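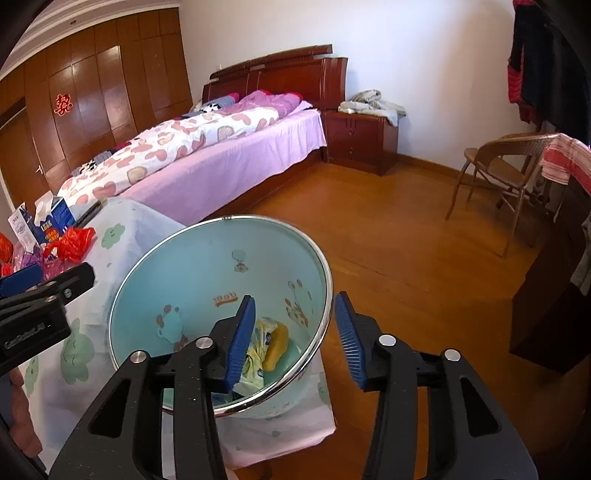
3 min read

The small bowl and the big table

When our family moved to Clambridge, I believed that the food would be the easy part. We had our recipes, we had two good pots, and the shop on Morsy Street sold almost all the spices I needed. The difficult part was to have dinner together. At home, in the town where I grew up, everybody ate from the middle of the table, the children also, and the evening meal started when the last person came in. In our new life the children were hungry at five and the adults came home at seven, and so for many months we ate in two groups without deciding it.

Many readers of this newsletter wrote to me after the October issue, where I mentioned this problem in one line only. I received 26 letters, which is more than for any other subject, so I want to write now a little longer on it.

The first thing that changed our evenings was a bowl. In our house the small children used to get their own dishes, with bears and paw prints and kind words on the bottom, and the adults had plain white ones. A child finished from her nice bowl and went away to play. Then we started to put the children's bowls on the big table, between the others, and to fill them from the same pot. The food was softer or with less pepper, but it came out of the same spoon in front of their eyes. I noticed that they looked more at what we were eating, and they asked for it. One of them asked for the pickled turnip, and ate it, and asked again the next evening.

The second thing was the hour. We could not move the work, so we moved the hunger. At half past four there is now a real small meal in our kitchen: bread, cheese, a piece of cucumber, sometimes the soup from yesterday. It has to be eaten sitting down. After this the children can wait until half past six without tears, and on most days one of the adults is already home at that time. The other one joins for the last part. I was against this at first, for it seemed to me impolite that a person comes when the plates are already half empty. Now I think it is good to keep a place and a plate ready, and to let the meal be a bit long.

The third thing is the one I find still difficult, and it is to let a child leave food in the bowl. I was raised to finish. My grandmother kept the bread crusts in a cloth bag and could tell who had left them. When I see rice remaining in a bowl I feel it in my stomach. What we do at present is to give very little at the beginning, two spoons, and the child may ask for more as many times as she likes. There is less left over in this way, and I have less to be silent about.

Some letters asked what I cook for such a mixed table. I cannot give 26 answers, but I can tell what works for us in the cold months. Lentils with carrots, cooked until they are thick, and the hot oil with garlic and red pepper poured only on the adult portions. Chicken broth with small noodles, with lemon on the side. Potatoes and eggs, baked in one pan. On Friday we make flat bread, and the children press the dough with their fingers, so that the bread has holes and strange shapes, and it is eaten faster than any other thing.

One reader from Isik wrote that in her house the children's bowls stay on the table until the age of school, and afterwards they are put in the cupboard with some ceremony, and the child receives a "grown" bowl. I liked this very much. Another one wrote that her son is eleven and he still takes his old bowl for breakfast cereal, and she sees no reason to take it from him. I liked this too.

There was also a question on whether the television can be on. In our house no, but I grew up with the radio playing during the meal, the news and after it the music, and I can't say that it harmed our talking. My father answered to the radio as if it was a guest.

The next issue will be on lunch boxes, and I already have a pile of notes. If your school or workplace has a rule for lunch boxes that seems strange to you, please send it to me before the end of the month. The Esano supper group meets again on Friday at six, and new families are welcome. Please bring one dish that can be shared, and your own bowls.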